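Small Balls, Big Tray: My Toy Sorting Month

Posted in July by the Trotgate blog

I have been sorting toys for most of July and I am having such a good time with it that I keep talking people's ears off, so now it's your turn!

It started with the big bin under the stairs. You know the kind – everything goes in, nothing comes out except the same two things on top. I bought it years ago from Flandis and it has swallowed every small toy that ever came through the door. One evening I tipped the whole lot out on a sheet and sat there until nearly midnight, finding things I'd given up on. Dried-up markers. Half a puzzle. So many balls.

I really do mean balls. I had no idea how much of our toy collection was round and small enough to roll under a couch. Bouncy ones, bumpy ones, ones that came free with something else. My first thought was to give them all away, and then I picked up one of the spiky kind and squeezed it for ten minutes while I decided, which pretty much answered the question.

So the bin is gone and I've moved over to trays. A tray with a low rim is wonderful for small toys. You can see the whole lot at once, you can reach straight in, and when play is over you pick up the tray and put it on the shelf. I like metal best because it wipes clean in seconds (the Gustberg one I had before was wicker, and crumbs went into that weave and never came out again). The rattle when a golf ball hits the side is pretty loud, I'll give you that. I've gotten fond of it.

What goes in a tray? I started out very strict – all balls in one, all blocks in another, fabric things in a basket. It looked great and it was dull to play with. Mixing is so much better! Something hard next to something soft, something that rolls next to something that won't, and a cloth over part of it so there's a bit of digging to do. A plain scrap of cloth may be the best thing I've ever put in with toys. It hides stuff, it gets bunched up, it ends up as a blanket or a lake.

The other half of this is the boxes. I love a box with a hole in the top. Cardboard cubes in strong, cheerful colors, one round hole each, and you have a posting game, a sorting game and a place to lose things on purpose. I made a first batch myself out of shipping cartons and they were terrible, all wobbly with ragged holes, so please measure before you cut. Trace around a cup and go slowly with the knife. Test your biggest ball before you paint anything, and paint two thin coats, with the lid off, or the corners go soggy.

For the table I put down green cloth. It keeps the noise down a little and small things don't skate off the way they do on a bare top, and every color looks good against it. We have tile underneath, so a golf ball that gets away can really travel.

Next up is the shelf by the back door, which I've been avoiding. I have a Sutanto label maker that I've used twice and I intend to go completely overboard with it. If you have a good way to store puzzles with missing pieces, please write and tell me, I have 2 of them now and can't throw either one out.

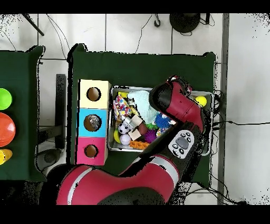
I'm also still looking for a second tray in the same size, a little deeper if possible, for the blocks that don't fit anymore. The thrift store had a nice one last time but the rim was bent and I talked myself out of it. I'm going back in the morning to see if it's still there.

Contact | Copyright Trotgate, all rights reserved | Back to top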